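Prutisel Two-Arm Garment Handling Station
Equipment and Demonstration Days

Product group: Textile handling
Supplied by: Gimasden
Demonstration site: Coelho Hall, Pritesau
Page last revised: 3 June 2019

Overview

The Prutisel is a two-arm station for handling clothing and other soft goods on a padded work surface. It is intended for laundries, rental services, returns centers and training institutions that wish to study how garments can be picked up, spread, turned and folded by machine. Gimasden supplies the station as a complete unit, with both arms, the grippers, the control cabinet and the operator's desk.

The station may be seen at work during the demonstration days held at Coelho Hall. Visits are open to companies, public bodies and schools. There is no charge for attendance, but places must be reserved in advance.

What is shown

Each demonstration session lasts 129 minutes, including the introduction and time for questions. Sessions are led by Hatsue Nagano, head of demonstrations, together with an operator from the Gimasden technical staff. Groups are limited to six visitors so that everyone can stand close to the barrier and follow the work on the table.

The first part of the session is given over to single garments. Shirts, jerseys and towels are placed on the surface without being arranged beforehand, and the arms are run at reduced speed. The operator explains how a first grip is chosen, when the second arm is brought in, and how much cloth must be held before the garment can be moved. Visitors are welcome to ask for a movement to be repeated.
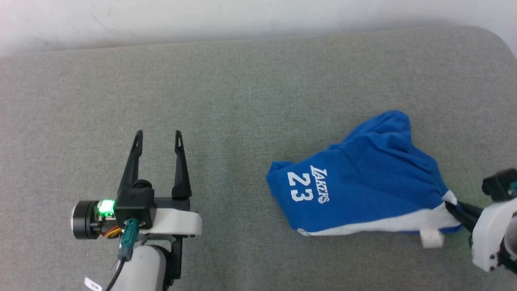 The second part deals with errors. Cloth slips, doubles over or is gripped in two layers where one was wanted, and a buyer should know how the station behaves in such cases. Attempts that do not succeed are therefore left in the program. The operator shows how a run is paused, how the grippers are opened by hand command, and how work is taken up again from the last completed step.

A short period at the operator's desk closes the session. Up to two visitors at a time may guide the arms under supervision.

Bringing your own garments

Visitors may bring items from their own operations. These should be clean, dry and free of pins, loose buttons and security tags. Printed sportswear, knitwear and cotton goods are suitable. Items with wire, boning or heavy metal zippers cannot be accepted at the demonstration station. Garments are handled with care, but Gimasden does not accept responsibility for pulled threads or damage to prints.

A list of the items to be brought should reach the demonstrations office seven days before the visit. Very large pieces, such as bed covers, require a separate appointment.

Station features

Arms: two, mounted for work on a shared surface
Grippers: two-finger type, with narrow tips for taking hold of cloth
Work surface: padded, fabric covered
Control: operator's desk with stored programs and manual guidance
Emergency stops: at the desk and at the visitor barrier
Options: spare finger sets, replacement surface covers, extended operator training

Finger sets are wearing parts and should be inspected at the start of each shift. Replacement can be carried out by trained customer staff. Surface covers are available in the standard fabric only.

Installation and training

A site survey is required before an order is confirmed. The floor must be level and the area must be capable of being closed off during automatic running. Operator training is given at Coelho Hall or at the customer's premises. Questions concerning installation should be addressed to Yuxi Wan, technical sales, who also arranges the loan of documentation for internal safety reviews.

Information for visitors

Visitors are asked to report to the main desk at Coelho Hall before proceeding to the demonstration area. Closed shoes must be worn. Long hair and scarves should be secured before taking a turn at the operator's desk. Photography is permitted from behind the barrier, except when garments belonging to another company are on the table.

School and college groups larger than the stated limit will be divided and received in turn. A teacher or other responsible adult must remain with each part of the group.

No demonstrations are held in August, when the station is withdrawn for servicing. Requests received during that month will be answered in the order in which they arrive.

Reservations

Please write to the Demonstrations Office, Gimasden, Coelho Hall, Pritesau, stating the name of your organization, the number of persons attending and the types of garment of interest. Confirmation and directions will be sent by return.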